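Speaker notes – Two arms, one kitchen table, shared shop edition
Wikulholm open bench night, Feb 2, 2026

(Wait for the door to close. Water. Clicker is upside down from how you think it is.)

Hi everybody, thanks for coming out in the cold. I'm going to talk about the two-arm kitchen build that's been taking over the back bench since August, and mostly about the part that lives in the computer. If you came for the welding talk, that's the other room and I won't be hurt!

Quick version of how I got into this. I wanted a pair of arms that could move food and pans on a table. I had bench space, a shelf of leftover motors, and no patience. So before I bolted down anything else I built the table in simulation. I call that part of the project Preltasov, and the real hardware is Lustside. Please don't ask where the names come from, I was tired.

SLIDE 1 – the sim table

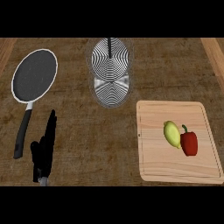
Preltasov, simulated table: pan, strainer, cutting board, lemon and pepper, with one gripper in view.

Let them look for a second.

Point at the pan handle. I spent way too many evenings on pan handles. They're long, they're skinny, and the weight is all at the other end, so if you grab one in the wrong spot the whole thing wants to swing around on you. In the sim I can try that as often as I like and nothing lands on my foot.

Then the strainer. See the crazy stripes? Fine mesh and a rendered camera do not get along. I was ready to spend a weekend fixing it and then decided to leave it alone – I know where the strainer is, the planner knows where the strainer is, and it makes a great screen saver. If somebody here knows a cheap fix, come find me after.

Mention the wood texture if people seem awake. It's blotchy on purpose. My first table was flat gray and everything worked beautifully on it, and then I changed the color and everything fell apart. Lesson learned.

(Ask: who here has run any kind of simulator? Show of hands. If it's most of the room, skip the next bit.)

For anyone new: a run is one attempt from start to finish. I've logged 542 of them. I kept 266. The rest went in the trash, mostly for dumb reasons like the arm starting in a bad pose or me changing a setting halfway through and forgetting to write it down. Write it down, folks.

SLIDE 2 – the fruit end of the table

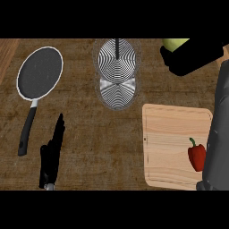
Gripper at the fruit, upper right. Pepper on the board below, gray arm along the edge.

Talk about crowding here. Look how close the arm is to the pepper. On a big table you never think about the arm itself, you only think about the fingers, and then an elbow comes through and wipes out your vegetables. So now I check the whole arm against everything on the table before a move, which slowed planning down to 4 seconds. I can live with that.

Also round fruit rolls. Tiny changes in the friction number make a huge difference, and I still don't love mine.

(Time check. If past the halfway mark, drop the Xu story.)

Xu is the little script that passes moves from the sim to the real arms. Tell the one about the flipped axis – left was right, the arm went for my coffee. Keep it short this time, last time I rambled.

What's next: softer finger pads, a second set of cables, and cleaning up the config files so other members can use them. I've got 2 spare motor brackets up front if anybody wants them.

Questions. Repeat them for the people in back. Then help stack chairs.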